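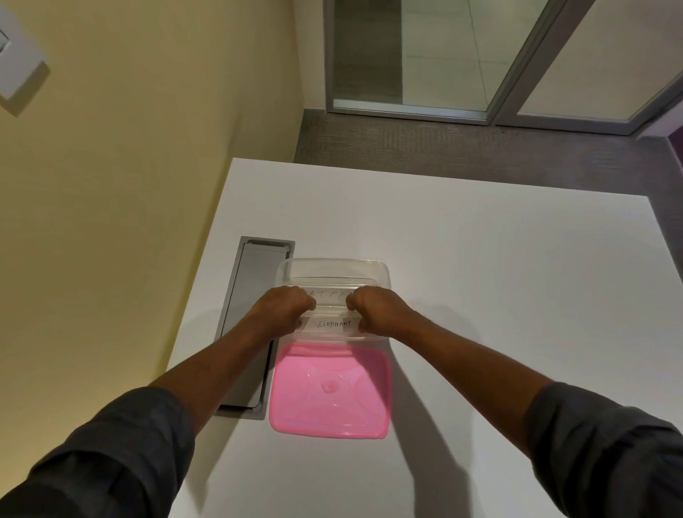
2021-02-20
Notebook, Sibiya project (tubs and lids)

Back on the lid task. I still think it is the wrong task for a student team with the time we have, and I am writing that down again so it is on paper before the Hadgate round and not after it.

The plan as it stands: record a person doing the job from head height, both hands in view, then train on the recordings and see whether the arms can put a lid on a tub. The pitch in January was that head-height recordings are cheap, since any club member can make them at a table. True. They are cheap. Whether they are worth anything to us is a different matter and so far I have one plot and a lot of optimism from other people.

Where we are with recordings: 125 takes on disk, 38 of them with the lid pressed down on all four corners by the end. The rest are reaching, gripping, moving the tub around, setting it down again, or takes where the person stopped halfway to talk. The team page says "125 demonstrations." I have asked for that to be changed. A take where the lid never leaves the table is a demonstration of a lid lying on a table.

Things I don't trust yet:

The clear tub. You can see the table through the walls, and the depth estimate sees the table too. On white the front wall more or less vanishes, and what is left is the rim and whatever is written on the plastic. I would bet the model is finding the ELEPHANT label and working out the rim from that. Test is simple: cover the label, or move it to the back, and run the same starting positions. Not done. It has been on the list for two sessions and it keeps getting pushed under "collect more."

The pink lid. Good contrast, easy to find, everyone is happy with the lid numbers. Of course they are. It is a bright pink square on a white table. Put it on something pink, or swap in a clear lid, and let's see the same slide again. Also the petal pattern and the knob: it has been claimed that the model "uses the knob for orientation." A square lid with a round knob in the middle tells you nothing about orientation from the knob. The corners might. I wrote this on the whiteboard and it was wiped off.

The hands. The person in the takes curls fingers over the front wall and has palms and forearms to work with. Our grippers have two flat fingers. We are treating the wrist position as if it carried across and it doesn't, at least not for anything that needs the rim held and pushed on in the same motion. The write-up from the Clarosport team (shared folder, second PDF) skips over this in one line, "hand pose is mapped to gripper pose," and then reports success. I have read that line several times. There is no appendix.

The room. Same table, same carpet, same yellow wall on the left in every take I looked at this week. The cable tray in the tabletop is always to the left of the tub too. If the policy has learned "tub is to the right of the long gray thing" we will not find out until we are standing at a folding table at Hadgate with no long gray thing. Somebody said the glass partition gives us "natural variation in the background." Some, maybe, if people walk past on the far side. I would not call it variation.

What I did today:

Went through the good takes and trimmed the dead time at both ends. Slow. The trimming script cuts on motion and keeps cutting people off while they hold still and press, so I did those by hand.

Relabeled the grasp type. We had "top" and "side" and half of the takes fit neither. Changed it to where the fingers end up: over the front wall, over the side walls, under the base. Anyone using the old labels, pull before you train, or you will get a mix.

Reran the small model on the trimmed set. Loss went down. Loss always goes down. On the arms it closed on the rim in almost 18 tries, depending on whether you count the one where the tub tipped and settled back by itself. I don't count that one, so call it a miss. Lid seated fully: 2. Those two both started with the lid straight in front of the tub, close to the front edge. With the lid off to one side it never got a corner in.

I would like that paragraph to go in the progress report as written. Not "promising early results on rim grasping."

Argument for the other side, to be fair to it. The grasp on the rim was better than I expected after trimming, and it was better on the arms, where it matters. In January it was closing on air next to the tub most of the time. Something in the cleaner data helped. I don't know which part of the cleaning, because I did the trimming and the labels in one go. My own fault. Next time one change per run.

Staltelholm rules, since it came up again: I reread them. The tub for that event is supplied by the organizers and they do not say what color or how stiff. So tuning the press force to our lid is time thrown away for that event, and only for that event. For Hadgate we bring our own, so tune away. Please stop mixing the two rule sheets. The one pinned by the door is Staltelholm.

Still to do, in the order I'd do it:

Label test, covered and moved. Before any new recording.

Takes with the table turned around so the tray is on the other side. Same person, same tub, nothing else changed.

Takes on another surface. The brown desk in the store room would do, or a sheet of wrapping paper taped down. It does not have to look nice.

Opaque tub, as a baseline. If the opaque one is no better than the clear one then I am wrong about depth and I'll say so.

Fix the clock on the recording laptop. Timestamps from the last session are an hour off the arm log and I lined them up by eye, which is good enough for trimming and not good enough for anything else.

Find out who changed the crop size in the config. It isn't in the commit message. The old value is back in as of tonight, and the runs made with the changed one are in the folder marked "crop?" until someone owns up to what they were for.

Left the arms powered down and the tool log filled in. Battery for the left gripper board is on charge, unplug it in the morning.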